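Monik Planner 3: Set-up Guide
Section 6. Teaching the planner where the table is

Before you begin

You will need the arm powered and homed, the Clokex driver running, a finger or probe fitted to the wrist, and the work board fixed in position. You will also need 60 minutes. The previous edition of this guide promised less, and we have read your letters.

Complete Section 5 (Joint limits) first. If you skipped it, the planner will let you start this section and will stop you at step 9 with error 1551. It could tell you sooner. This is on the list.

6.1 Setting the board plane

1. Open the Tse console and choose Workspace > Planes > New. Give the plane a name you will recognize in August. "test2_final_new" is accepted by the software and regretted by everyone else.

2. Set the speed override to the lowest setting. Keep the enable switch in your hand and your other hand off the board.

3. Jog the tool to the first corner and lower it in small steps until the tip is just clear of the surface. Press Record.

4. Repeat for two more corners. Three points define a plane. A fourth point defines an argument, which the console will settle by averaging.

5. Press Fit. If the residual is shown in red, record the points again. Do not drag the tolerance slider until the red goes away.

CAUTION: The planner does not know the length of your tool. It knows the length you typed. If you changed fingers since the last session, update Tool > Length before any downward move.

6.2 Registering the blocks

Put out a handful of blocks in different shapes and colors. Leave a clear area on the board for placing. Tight groups are allowed and even useful at this stage, as they show you how the segmenter behaves when two objects touch.

6. Choose Perception > Capture. Move the arm out of the camera's view first if you can. If you can't, tick Mask arm, and expect anything behind the finger to be reported as smaller than it is.

7. Check the outlines against what is on the board. Touching blocks of different colors should separate by themselves. Two red blocks close together may come back as one large red block of no known shape, reported with great confidence. 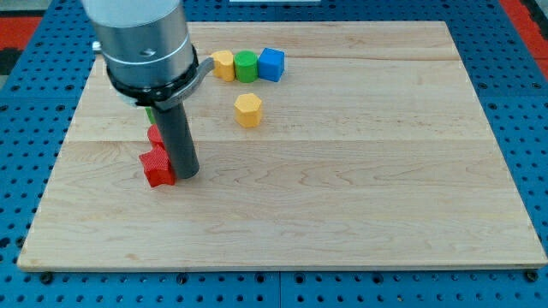
Figure 6-2. Finger lowered beside the red blocks, with the yellow, green and blue row toward the far edge.

8. Where an outline is wrong, select it and choose Split or Merge. Edits apply to this capture only. The segmenter learns nothing from your corrections, however firmly you click.

9. Press Accept. The planner builds a collision shape for each block and adds it to the world model. Error 1551 here means the joint limits are missing. Error 1040 means the plane and the blocks disagree about where the surface is, and in our experience the plane is wrong.

NOTE: Stars are stored as their convex hull, so the planner treats the gaps between the points as solid. It will refuse some grasps you can plainly see are possible. To store the true outline, set Shape detail to Full and allow for longer planning times.

6.3 Dry run

10. Choose a single block with space on all sides as your first target. Everybody wants to start with the one in the middle of the row. Please don't.

11. Press Plan, then Preview. Watch the ghost arm all the way through, including the retreat. Most collisions we hear about are on the way out.

12. If planning fails, raise the time limit to 300 seconds and try once more. If it fails again, the goal is out of reach, and more time will only make the failure more thorough.

13. Press Run with the override still at its lowest setting.

Saving the workspace

Choose Workspace > Save. Plane, tool length and shape settings are kept. Block positions are not, so repeat 6.2 whenever anything on the board has moved. For export to Foria, see Section 7.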